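Home / Methods / Grasping transparent objects from hand-held demonstrations

Training a grasp policy on clear containers

Written by Anika Whitfield, Fimesia
Last updated 27/02/2023

Depth sensors give poor readings on clear plastic, so the method on this page uses colour video only. It assumes you have already calibrated the fisheye lens and can recover the gripper path from the video. If not, do that first.

Step 1. Record the demonstrations
Start each take with the fingers open and the object in view. Approach at a steady speed, close, lift, hold for two seconds, then set the object down. Leave the background as you find it. Posters, furniture and bags give the tracker features to lock on to, and a policy trained against a blank wall did badly for us elsewhere.

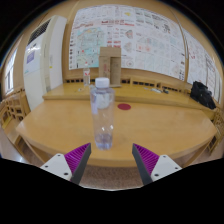

Vary the starting distance and the height of the approach between takes. Keep reflections in the data. We tried masking highlights on the plastic and the grasp error went up, probably as the highlights are one of the few cues to where the wall of the object is.

Step 2. Filter
Run the Kulton script over the raw takes. It drops any take where tracking is lost before the fingers close. From 2,000 recorded takes we kept 900. Most of the losses were fast approaches.

Step 3. Train
Use the default Aubert config with two changes: set the image history to 2 and turn off colour jitter. Jitter removes the faint tints that help to separate a clear wall from the table behind it. Crop the black corners of the fisheye view only if your encoder needs it.

Step 4. Evaluate
Test on objects left out of training. Our success rate was 72 per cent, counting a grasp only if the object stayed upright when put back. Misses to the far side of the object were the usual failure.

Rigoberto Cáceres keeps the filter settings for the older Stenberg fingers. They close more slowly and need a longer hold threshold.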